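The Night They Counted Gerkia

September 27, 2022
By Araba Bawa

The turbine question came down to 746 ballot papers and one very cold sports hall, and Ilse Brundach had never been so happy in her life.

She had knocked on doors for it since the spring, up and down the valley, in rain mostly, with a rucksack full of leaflets that went soft at the corners. Did people want the wind farm on Vikier Hill, or did they want the gas plant kept going for another 23 years? She loved the doors! She loved the dogs behind them, and the man in Mill Row who argued with her for an hour about birds and then gave her a bag of plums, and she even loved the leaflets, which had a misprint on the back that made the hill sound like a cheese.

"You're humming," said Doucette.

"I'm not."

"You've been humming since they tipped out the second box."

Doucette was the gas plant's man. He had run the other side of the campaign from a desk above the chemist's, and he had run it well, with proper figures and a decent map. Ilse had wanted to dislike him. But he'd brought two flasks, and one of them was for her.

They sat on the low bench under the wall bars and watched the tellers. Yes to the left, no to the right, spoiled papers in a biscuit tin. Somebody had drawn a whole sheep on one, with shading, and it was passed along the table for everyone to admire before it went in the tin with the rest.

"What will you do," Ilse said, "if it's yes?"

"Retrain, I suppose. My brother climbs the things, over on the coast. Says you can see three lighthouses from the top." He unscrewed his cup. "What will you do if it's no?"

She hadn't thought about it. She looked at the piles, which were as level as two loaves, and for the first time that evening her stomach dropped.

"Knock again," she said. "In November, if they'll let me. I've still got 200 leaflets."

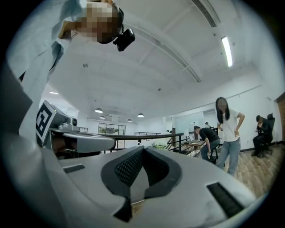 A grey jaw and the padded notch beside it.

The last box was from Upper Gerkia, where the road washed out every winter and the power went with it. Ilse knew every letterbox up there. She knew which ones bit. She got up and stood on her toes to see, and Doucette, who was taller, told her what was happening in a low voice, like a man commentating on snooker.

"Yes. Yes. No. Yes. That's a no. Oh, that's another sheep."

When the returning officer tapped the microphone it squealed, and the whole hall laughed, and then went so quiet that Ilse could hear rain on the roof. Yes, by 27.

She shouted! She couldn't help it. She flung her arms round the nearest person, who was Doucette, and he patted her on the back twice with the cup still in his hand and tea went down both their coats.

"Three lighthouses," he said, into her hat.

"You'll have to show me," said Ilse, and went to find a phone so she could ring the man with the plums.

Comments

marshwren: Loved this. I was a teller once and the sheep is completely believable, ours was a rude one.

Colm P: More Doucette please! Does he go up the tower?

hattie_b: Read it out to my mum on the train and she wants to know how the bird man voted.

Last updated: two days after publication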